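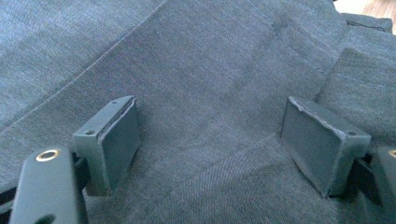 Figure 1. Gray upholstery fabric with a fine diagonal twill texture.

Pilling and Abrasion in Twill Upholstery Fabrics
Project report, second-year textile testing module

1. Background

Upholstery fabrics are sold with an abrasion rating, given as the number of rubs a sample withstands before yarns break. The rating says little about pilling, which usually shows up much earlier and is the more common complaint from owners of new sofas. Pills form when loose fiber ends work out of the yarn, tangle on the surface and stay anchored by a few stronger fibers. In blends with polyester the anchor fibers are slow to break, so the pills remain.

The project compared three twill fabrics under flat rubbing. The questions were at what stage pilling becomes visible, and whether the direction of the twill line relative to the rubbing has any effect on the result.

2. Materials

Fabric A was a cotton twill supplied by Castiden. Fabric B was a cotton and polyester blend from the same supplier. Fabric C was an all-polyester twill bought as a remnant from the Pitach outlet store; no data sheet was available, and its fiber content was taken from the bolt label.

All samples were cut from the middle of the width, away from the selvage, and left in the conditioning room overnight. Samples with visible weaving faults were discarded. No sample was washed before testing.

3. Method

Tests were run on the Plornden flat abrasion tester in the teaching lab, using the standard wool abradant. The machine was stopped for inspection at 200, 600 and 2,000 rubs. At each stop, samples were graded from 1 (severe pilling) to 5 (no change) against the printed reference cards, under the lab viewing lamp. Grades were agreed by two members of the group. Where they differed, the lower grade was recorded.

The tester moves the sample in a figure that covers all directions, so for the direction test a second set was rubbed by hand with a weighted block, along the twill line and across it. Only the 200-rub stage was completed for this set.

4. Results

At 200 rubs all three fabrics were graded 5 or 4. Slight fuzzing was found on Fabric B.

At 600 rubs Fabric A had dropped to 4 and Fabric B to 3. The pills on B were small and evenly spread. Fabric C was unchanged from the previous stop.

At 2,000 rubs Fabric A was still at 4, and some early fuzz had worn away. Fabric B was graded 2. Fabric C was graded 3, with fewer but larger pills than B.

In the hand test, Fabric B fuzzed more when rubbed across the twill line. No difference was found for A or C.

5. Discussion

The order of the fabrics agrees with the account in Mäkelä, the course text, where blends are expected to pill more than pure cotton. The late change in Fabric C was not expected. Filament yarn would explain the delay, but the yarn was not examined under the microscope.

The hand test is weak evidence. Pressure was not controlled beyond the weight of the block, and stroke length varied between operators. It should be repeated on a linear rub tester with more samples.

6. Further work

Washed samples, and a count of pills per unit area in place of card grading.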